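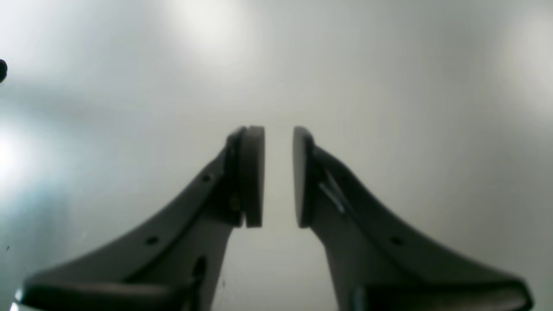

4. Hanging and Leveling the Backdrop

The Wustero backdrop is a single plain sheet, pale gray on both sides. It ships rolled on a cardboard core with two stands, a crossbar in two sections, and a bag of clips. Assemble the stands (Section 3) before you start. Hanging the sheet takes two people.

4.1 Before you unroll

1. Wash and dry your hands. The sheet picks up skin oil, and the marks show more on pale gray than on the darker colors.

2. Sweep the floor between the stands and lay down the paper the roll was wrapped in.

3. Check the part number on the end of the core. Part 491 is the standard width. Part 514 is the wide sheet and needs the long crossbar, sold separately.

CAUTION: Do not cut the tape with a knife. Peel it from the corner marked with the arrow.

4.2 Hanging the sheet

1. Join the two crossbar sections and turn the collar until it clicks.

2. Slide the crossbar through the core. Leave the same length of bar showing at each end.

3. With one person at each stand, lift the bar onto the hooks. Keep both stands at their lowest setting for this step.

4. Close the safety catch on each hook.

5. Raise the stands one notch at a time, alternating sides.

6. Pull the sheet down slowly by the hem, with a hand near each corner. Stop when it reaches the floor or table.

7. Clip the roll to the crossbar at both ends so it cannot unwind.

Note: If the sheet drifts to one side as it comes down, the bar is not level. Roll it back up and adjust the lower stand. Pulling the hem sideways will leave a diagonal crease.

4.3 Making the curve

For small items, run the sheet forward over the table in a loose curve so that no line shows where the wall meets the surface.

1. Set the table 26 inches in front of the stands.

2. Draw the sheet over the back edge of the table and forward to the front edge.

3. Clip the front edge only. Leave the curve free.

4. Let the sheet hang for 9 hours before use if it has been stored in a cold room.

CAUTION: Do not press the curve flat or set anything heavy on it. A crease here can be softened but will not come out completely.

4.4 Keeping the gray even

Light both sides of the sheet from the same distance. If one side looks darker, move the lamp on that side closer before changing the bulb. Daylight from a window will turn the gray slightly blue, so close the blinds or switch off the lamps and use the window alone.

Wipe dust off with a dry microfiber cloth, from top to bottom. For scuffs, use a damp cloth and no soap. Wait until the sheet is fully dry before rolling it, and roll it with the hem on the outside.

Replacement clips and cores are listed in Section 7.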